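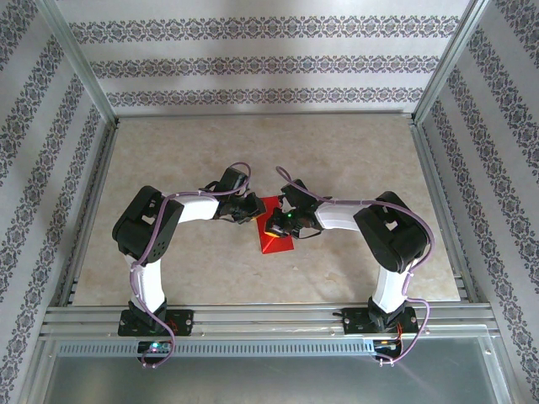
Praso two-arm bench build

Praso is a pair of small robot arms in a box, built over one winter in the back bedroom and finished off at the shared workshop in Pickering. This page keeps the build notes in one place. Both arms are made from the same white plastic links and black servo housings, so any spare part fits either side.

The rail
Both base plates are black and bolt down to one wide length of aluminium extrusion at the front of the box. The first version had each arm on its own block of wood, and they crept apart every time they moved. Putting them on one rail fixed that. It is cut to 60 cm and the plates can be slid along it once the screws are slackened.

The shoulders
The big servo blocks sit at the top of the upright links, one leaning towards the left wall and the other towards the right. They carry most of the load. I went through 2 sets of horns before finding ones that did not strip.

The cables
Purple, one run per arm, up the upright, round the shoulder and along the horizontal link. The loop over each gripper is deliberate. With less slack the plug pulled out of the wrist at full reach – a fault that took me a whole evening to find.

The boards
One small circuit board per arm, mounted low down at the front. The left one has a green light on it. Both run the Trerkico firmware, build 202, with the speed limit turned well down.

The grippers
Black, small brackets, a lot of very small screws. The right one has its own green LED. Setting the fingers square took longer than printing them, and I would now do that job before the wrist goes on the arm.

The red piece
Flat, angular and roughly square, with a bevelled top. It is the test part for handing over from one arm to the other. The arms come in from both sides and the grippers nearly meet over it. My best run so far is 30 handovers without a drop, done one evening in May.

The box
Aluminium posts at the back corners, a marble-patterned floor panel and damask wallpaper on the walls. The paper was the end of a roll from the hall. A flat grey metal tray runs along underneath at the front, and it is good for catching dropped screws.

Still to do
Shorter screws for the left base plate, labels for both boards, and a proper lid before it goes to the makers' table at Nadville.

Contact | © Praso build pages | Back to top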